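7.2 Fault 2713: Jaw Does Not Release

Fault 2713 on the Tavel gripper means the jaw has stayed closed after a release command.
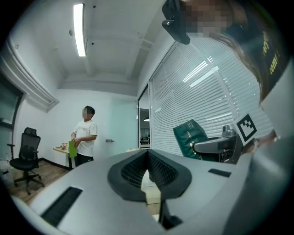
Clearing the fault

1. Press Stop. Keep hands away from the jaw pads.
2. Switch off power and wait 2 minutes.
3. Check the V-shaped notch for debris.
4. Restore power and send one release command.

CAUTION: Do not pry the jaw open.

Note: If the fault returns, contact Clorent Service.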